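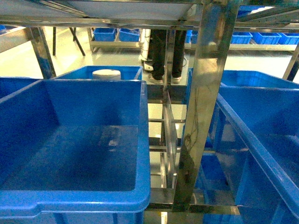

## Bindthorpe Hill Marathon (MTB): who's riding, and what tires?

**gravelmoth** · 7:40 am

Entry went through last night and I'm grinning like an idiot! First marathon distance for me, 111 km with the big climb out of Bakstead right in the middle. I've done the short course twice and loved every muddy second of it, so this year it's the whole loop.

Two questions. Is a 2.25 fast-rolling rear tire crazy if it rains? And does anybody know if the descent past the old chapel is back in? (The one with 1912 carved over the door, where everybody stops to throw up.)

**pedalpierogi** · 8:15 am

Chapel descent is back in! Radu Ursu posted the course on the club page and it's the old line, roots and all. So happy. Last year's fire road detour was dull as dishwater.

Tires: run the fast one. You spend four minutes going down that thing and most of an hour going up.

**Nedelcu_Fan** · 8:52 am

Hard disagree on the tire. I rode the chapel line in February on a slick rear and walked half of it. If it's dry, sure, go fast. If there's any rain in the two days before, you want knobs. The clay in there packs up and stays packed.

Great race though, you'll have a blast. The Berkley feed zone has boiled potatoes with salt and I think about them all year.

**pedalpierogi** · 9:10 am

February is not June! Everybody walks it in February.

**Nedelcu_Fan** · 9:26 am

I walked it in June too, the wet year. You were behind me, also walking :)

**pedalpierogi** · 9:31 am

OK, fair. I was carrying my bike with dignity.

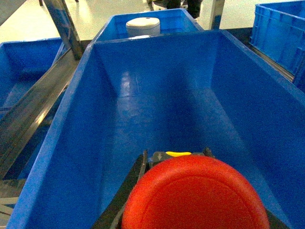 *Thread length: 2 min read*

**tallgears** · 12:05 pm

Number 173 from last year checking in. I finished 18 minutes inside the cutoff and it's still the best day I've had on a bike. Gravelmoth, don't burn yourself up on the first climb. The start is downhill and fast, everybody goes nuts, and then you hit the Nedelcu switchbacks with your heart rate through the roof. Let them go — you'll see most of them again before Berkley.

On tires I'm with Nedelcu_Fan. I'd take the slower one and a calm head.

**gravelmoth** · 12:48 pm

This is all gold, thank you! Sounds like I buy the knobby one and decide on the morning. Do they still do bottle hand-ups at the top of the switchbacks, or is it feed zones only?

**tallgears** · 1:20 pm

Feed zones only now. Carry two bottles to Berkley and drink the first one early.

**Nedelcu_Fan** · 1:34 pm

I'd carry one and a half. It's a long way up with a full load.

**pedalpierogi** · 1:41 pm

Two. And leave me some potatoes.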